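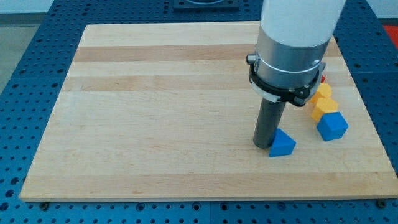 Collecting demonstrations for block pushing: an interview with Kekeli Akolgo

31 January 2025

Kekeli Akolgo runs data collection for the pushing project at Bedau, where a robot arm with a plain rod for a tool is taught to move toy blocks around a maple board. The learned policy, called Falus inside the group, is trained only on demonstrations given by people. We spoke about how those demonstrations are gathered and which of them get thrown away.

The choice of tool came first. "A rod has one contact to think about," Akolgo said. "With a gripper you are recording finger width, closing force and grasp failures, and the operator starts picking things up when the task gets awkward. We wanted pushing data, so we took away the option."

The blocks are cubes and triangular prisms in a few plain colors. Akolgo regards the prism as the more useful shape. A cube pushed near the middle of a face travels more or less straight. A prism pushed on a corner turns, and the operator has to go around it and correct. "Corrections are what I am paying for. A demonstration with no mistake in it tells the model very little about what to do one centimeter off the path."

Operators steer the rod tip in the plane of the board while height is held by the controller. Each episode begins with a short written instruction, such as moving the blue triangle to the left side or separating the two yellow cubes. The operator reads it, does it and presses a pedal. Episodes longer than a fixed limit are closed automatically and marked as timeouts. They are kept, but in a separate set.

Between May and December the group recorded 3220 episodes. After review, 2831 were left. Most of the rejected ones had a mismatch between the instruction and the final layout, usually an operator who had moved the wrong block of the right color. "Two blue pieces on the board and an instruction that says 'the blue one' - that is our error, and we wrote a lot of those in the first weeks," Akolgo said.

Review is the responsibility of Sherif Berrada, who also wrote the replay tool, Coston. It plots the commanded and measured tip positions against each other and flags any episode where they drift apart. Berrada checks the flagged ones by eye and samples from the rest. He found early on that operators settle into habits. "Six operators, and I could tell them apart from the traces," he said. "One of them always approached from the right. The policy learned to approach from the right."

The remedy was to randomize the starting position of the rod as well as the layout. Blocks are now placed according to a generated sheet, which includes crowded starts with everything on one side of the board. Akolgo said operators dislike these. A tight group is slow to break up, and neighboring blocks move when they are not supposed to.

Asked how much data is enough, Akolgo was cautious. Success on held-out layouts rose quickly over the first 2000 episodes and slowly after that. The later gains came mainly from the crowded starts. "If I began again I would collect fewer easy ones," Akolgo said. "I would also fix the wording of the instructions before anyone touched the arm."

The next round adds a second set of instructions written by people who have not seen the task list. Berrada is changing Coston so that a reviewer can relabel an episode instead of rejecting it, and the timeouts will go through the same process.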